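Why Do Tables Get Stained?

A white table shows every mark. Drop a crumb on it and you can see the crumb from across the room. A brown table gets just as dirty, but the dirt is harder to spot.

Marks come in different kinds. Specks are tiny bits of dirt that sit on top, and a damp cloth picks most of them up. Scuffs are made when something hard rubs against the table. A stain is color that stays behind after a spill dries.

Drinks such as tea are mostly water. When a spill dries, the water goes into the air as a gas called vapor. The color can't do that, so it stays on the table. A lot of it collects at the edge of the puddle, and that is why a dried spill often looks like a thin line or a ring.

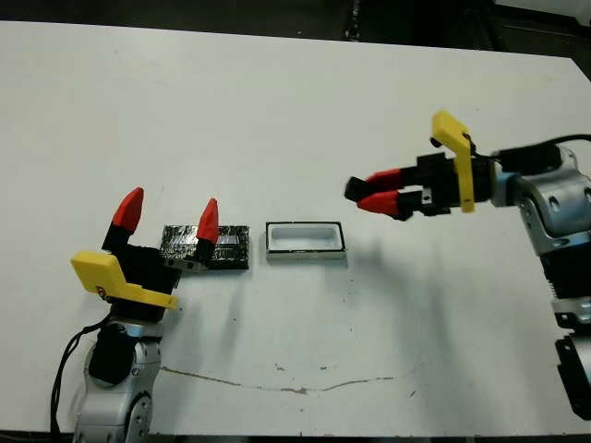 A white tabletop with specks, faint scuffs and a thin brownish line.

Trays help. A tray has raised sides, so a small spill stays inside it. You can carry the tray to the sink and rinse it. A flat pad has no sides, but it can stop a cup or a box from scratching the table.

Try it yourself
Ask a grown-up for some cold tea and an old white plate. Put 8 drops in one spot and leave the plate until morning. Look closely at the edge of the mark. Then wipe half of it with a wet cloth and see how much color comes off.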